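Ticket 521: Fantasy league bonus points missing after Tuesday's matches
Status: Closed

Reported: My Luvedus team shows 80 points. The Oberholzer goalkeeper kept a clean sheet against Irnell, but his bonus isn't in the total.

1. Signed out and back in. No change.
2. Checked the captain setting. Correct.

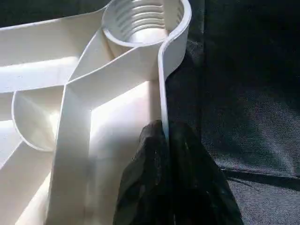
3. Compared the player page with the league table. The player page has the bonus, the table doesn't. Passed to scoring.
4. Scoring reran the Hosivdale division at 8 p.m. Team total now matches the player page.

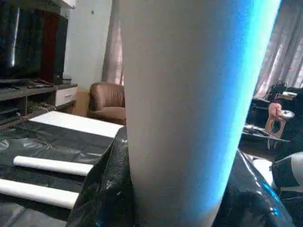
White roll beside the covered table

8 comments | 300 shares

Recent tickets
Transfer deadline shows wrong time
Bench player not subbed in

Contact Luvedus support | Back to top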